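Pruitt peel-and-stick countertop film, after 7 months of real life

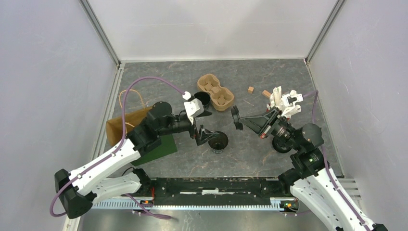
The gray stone look with the faint veining.

I put this stuff on my kitchen counters last June and people keep asking me about it, so fine, review time! Quick background: we rent, the counters were an awful peach color, and my landlord said I could do whatever I wanted as long as it came off again. I got the gray stone pattern in the wide roll. Mei Haverford from my old building used the Koreritz film in her place and hers started curling by the stove pretty fast, so I went with Pruitt instead (a bit more money, but it's thicker).

Putting it on took me a whole afternoon and most of an evening. The long straight run was easy. The sink was not. I cut my first piece too short, said some words, and had to redo it, so please buy an extra roll. A hair dryer on low makes the film go nice and soft around the front edge, and an old gift card worked better than the squeegee in the box, which is kind of flimsy. Oh, and clean the counter with rubbing alcohol first. I skipped one patch behind the toaster and there's a bubble there that I've named Reginald, after my brother-in-law. He knows.

How has it held up? Pretty well! Coffee wipes off, spaghetti sauce wipes off, turmeric left a yellow ring that took 19 days to fade. I do use a cutting board every single time, and trivets, since I don't trust vinyl with a hot pan. There's one nick by the dishwasher where I dropped a can opener. The seam is the weak spot, so put yours somewhere you don't slide things around all day.

Looks-wise I'm happy. It has a soft matte finish that doesn't show crumbs (dangerous, I now wipe by feel) and the pattern doesn't repeat so often that it bugs me. My friend Fouzia leaned on it for an entire dinner before she asked if it was new stone.

I tested a corner inside the pantry and it peeled off clean, with a little stickiness that came up with dish soap. I'd buy it again for a rental. For a house I owned I'd probably save up for something solid. Four stars, minus one for the squeegee.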